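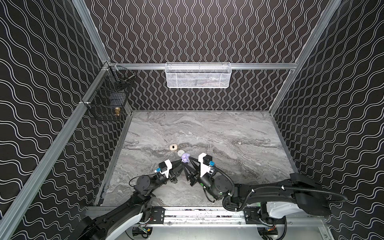
**How much weight can a hang-on basket take?**
Depends on the hooks and what they hang from, way more than the basket itself. Check the hooks first, then the rail.

Ok, quick version of how I get stuff off my bench and onto a rail. Took me an evening.

## Before you start

- Clear the bench. All of it. Yes the jar of screws too
- Sort into 3 piles: daily, weekly, why do I own this
- Daily pile goes in the basket. Weekly goes in a drawer. Third pile goes to Pak-hei, he takes anything

## Hanging it

1. Sit in your usual spot, reach out, mark where your hand lands. Rail goes near that height.
2. Level the rail. Tighten one end, check, then the other. I skipped this in May and had to redo the whole thing.
3. Hook the basket on. Wiggle it. If it slides, a zip tie on each side.
4. Heavy things low, over the hooks. Light things in the middel.

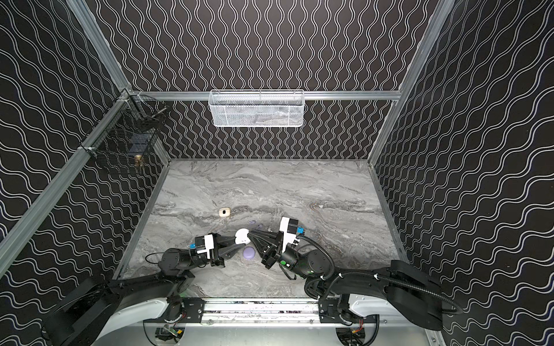 *White mesh basket on the back rail.*

## Filling it

Small stuff falls thru mesh. Use a cup or a cut-down box for bits and pens. Mei lines hers with felt, looks nice, collects dust like crazy.

Leave some room. A full basket means you dig, and then everything ends up back on the bench.

Empty it every couple months and wipe it down. Dish soap, warm water, dry it well so the hooks dont rust.

Drawer dividers next, when I get to it.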